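4. How the hearings went

4.1 Getting into the room

I should say up front that I am not a lawyer, and for the first month I sat in the Plinska municipal court I understood maybe half of what was said. My background is in local government, and I came to this project because I wanted to know what happens to people who are charged after a street march. The newspapers cover the arrests and then they cover the verdict, if there is one. What goes on in between mostly gets left out, and the in-between can last for years.

The permit rule itself is simple enough. Anyone who wants to lead a march through the center of Plinska has to file a route with the city, and if the march leaves that route and blocks a road, the people who signed the form can be charged. So can anybody the police decide was in charge on the day. That second group turned out to be the bigger one in my files, which surprised me, and I'll come back to it in 4.3.

I went through 97 case files in all. Of these, 30 involved someone who held or had held elected office, mostly town council members, plus a few people from the regional assembly. The clerk's office let me read the files at a desk in the hallway, which was cold in December and noisy all year round, and I copied everything out by hand (no phones allowed, no exceptions, and believe me, I asked).

4.2 Bail as a formality

Almost everyone got bail. I want to be clear about that, as some earlier writing on Plinska gives the impression of crowds of marchers sitting in cells, and I just didn't find it. The usual pattern was that the police granted bail at the station the same evening, the person went home, and then the whole thing was done over again in front of a judge. The second round took a few minutes. The defense lawyer would say that the client had already been out on police bail and had kept to its terms, the prosecutor would shrug, and the judge would sign.

Why do it twice, then? I put this to Huguette Kennedy, who defended a good number of these cases, and she told me to stop looking at the decision and start looking at the conditions. "The signature is nothing," she said. "Read the page under it." She was right, and I went back and reread every file I'd already finished, which cost me weeks.

The page under the signature is where the court could say that a person must live at a certain address, report to a certain station, or stay off certain streets. For a council member whose ward includes those streets, that last one is a real problem. One of the Cikover members couldn't walk to her own office by the normal route and had to go the long way past the rail yard. She never broke the condition, and she never complained about it in court either. She did bring it up with me several times - with some heat!

Home life comes into these pages more than I expected. Judges wanted to know where a person slept, who else was in the house, who would answer the door. Several people I talked to said the address check bothered them more than the hearing did, and that they started to see their own kitchens and hallways as something the court had an opinion on.

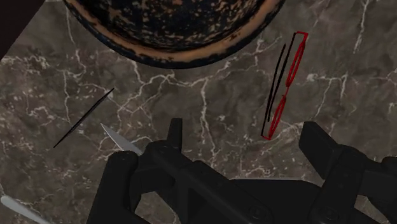 Figure 3. Countertop and bowl, computer rendering.

4.3 Who counts as a leader

Back to the question of who gets charged. The rule says "organizer or leader," and organizer is easy: your name is on the form or it isn't. Leader is a mess. In the files I read, people were called leaders because they held a megaphone, walked in the front row, gave a quote to a reporter, or in one case stood on a bench. Elected officials had it worst here, in that their faces were known. A police witness could say "I saw Councilor So-and-so at the front" and nobody needed to explain how he knew who it was.

Solange Zacharias has argued that this makes the rule a kind of tax on being recognized, and I think that's a fair way to put it, though I'd soften it a bit. Being recognized also helped. Known people got lawyers faster. They got their hearing dates moved when they asked politely. The clerk knew how to spell their names, and if that sounds like a small thing, I can only say that I saw two files delayed for months over a misspelled surname, and both belonged to people who had never held office.

The Kowalchuk march is the one everybody in town brings up, so let me deal with it. It had an approved route. It went off that route at the bridge, and the road was blocked for 40 minutes by the police log. The defense put the time a good deal lower. Charges were brought against four people, and only one had signed the form. The other three were all sitting council members, from two different parties. I have read the file more often than I care to admit and I still can't say who made the turn happen. The marchers I spoke with gave me every answer possible, including that the police themselves had waved them over. The court never settled it, and the cases were dropped one after another on grounds that had nothing to do with the bridge.

4.4 Waiting

Which brings me to delay. Plinska hears cases against elected people in a separate list, the idea being that they should move faster. Mornanitz, the next city over, has no such list, and I used it as a loose comparison. I'd hoped for a clean result here and I didn't get one. The separate list gave people an early first hearing, no question. After that first date the advantage faded, mainly due to the list being run by a single judge who also had other duties, so that when he was away everything on it stopped.

Lawyers on both sides had learned to live with this. Kennedy kept her clients' bail papers in a folder by the door, ready to be renewed. The prosecutors I met were pretty open about the fact that an old road-blocking charge was nobody's priority. The people charged were less relaxed. An open case has to be declared when you run again in Plinska, and it goes on the public candidate sheet with no note on how minor it is or how long it has been sitting there. Two of the members in my sample decided not to run. Both gave other reasons at the time, and I have no way to test what they told me later, so I leave them out of the counts in Section 5.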